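ok so I finally did it. I bought shelves. Proper steel ones, after 7 years of keeping everything in a pile I called "the system." Thread, because I have opinions now and my partner has asked me to take them elsewhere 🧵

First up: why are the load ratings so hard to read?? I nearly bought a Keltent unit because the listing said 600 kg. Read the fine print and that's for the WHOLE unit, evenly spread, with the feet bolted down. Per shelf it's a lot less. Check the per-shelf number, please, I'm begging.

The Juntunen one was gorgeous and it was $1299. For shelves! I stood in the store and laughed out loud and then a very nice man asked if I needed help. (I did, but not with that.)

Went second-hand in the end. Dilruba Hettiarachchi from my pottery class was clearing out her garage and sold me 2 units for the price of a decent dinner. They're Drellik, they're older than my kid, and they don't wobble at all!

The colour was a whole debate at our place. I wanted grey, everyone else wanted something cheerful. I'm coming around to yellow, I'll admit it.

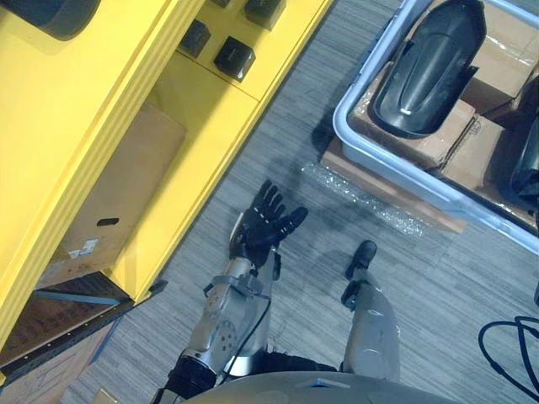
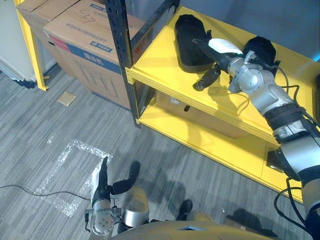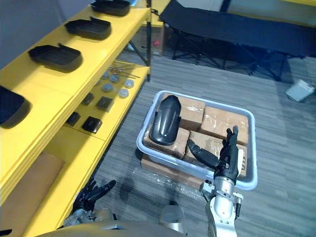

Yellow shelving, cardboard boxes, black odds and ends, grey bins. Very much my kind of mess.

Anyway, a couple of things I learned putting mine together. Build it lying down on an old blanket, then get a second person for the standing-up part. I tried it solo and there's now a dent in the drywall shaped like my mistake.

Rubber mallet! Borrow one if you don't own one. I started with a regular hammer and a folded tea towel and chipped the paint on the very first corner. Still mad about it.

Heavy stuff goes low. I know everybody says so, but I had the paint cans at eye level for two whole days and felt nervous every time I walked past.

Labels: I got the Holovon tape, the kind you can peel off and move. Great on plastic, hopeless on cardboard, it curls up overnight. Back to a fat black marker for the boxes.

My neighbour says to leave one shelf empty for whatever you're in the middle of. Tried it. It was full by lunchtime (camping stove, half a bag of potting soil, a single ski boot). Trying again this weekend.

Next job is the back wall, and I can't decide between hooks and pegboard. If you've got pegboard and you still like it after a winter of hanging wet gear on it, tell me what you bought and what you'd do differently. Replies are open, I'll be in the garage.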